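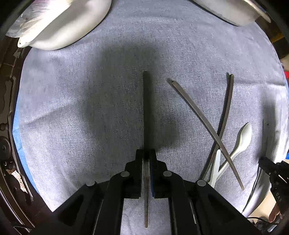 How long should a pair of everyday chopsticks be?

Most adults get on well with a pair a little longer than the hand from wrist to fingertip, with some extra to rest in the crook of the thumb. Smaller hands want a shorter pair, and cooking chopsticks are a good deal longer again.

Home | Gallery | Table | Kitchen | Cloths | Contact

Print this page | E-mail this page

Chopsticks and cloth: the Murlow table gallery

We love a plain table at Murlow, and I think chopsticks might be the best plain thing you can put on one! They're slim and quiet, they sit happily next to nearly any bowl, and the colour changes so much with the light that the same stick can look olive at one end and almost red at the other. I started this page for the brown ones (my favourites by a long way) and the cloths that go under them.

Brown on grey-blue
Chopsticks on a woven cloth, two of them crossed in a narrow X. The ribbing in the weave is so fine, and I could look at those darker flecks all afternoon.

Thick end, thin end
Look at the one along the middle: a rounded, blunt tip at the thick end, then a lovely long taper. The crossed pair has a stick with a squared end, and it curves ever so slightly on its way to the point.

A few notes on the cloths, as people do ask. A ribbed weave is kinder to chopsticks than anything shiny, where they roll straight off towards the floor. Speckled cloth forgives a drip of soy sauce too, up to a point. I wash mine cool, pull them flat while damp and dry them over the back of a chair. Ironing is up to you. I skip it for weekday suppers and then wish I hadn't when guests come!

For the sticks, a quick wash by hand and a proper dry before they go back in the drawer. Leave them lying flat or stand them loosely in a jar, tips up. Please don't soak them overnight, even after sticky rice.

The Tulau supper table goes up next, with noodle bowls and a much darker cloth, and after that the long bench in the Huron kitchen. I can't wait to get the bowls out.

Last updated: June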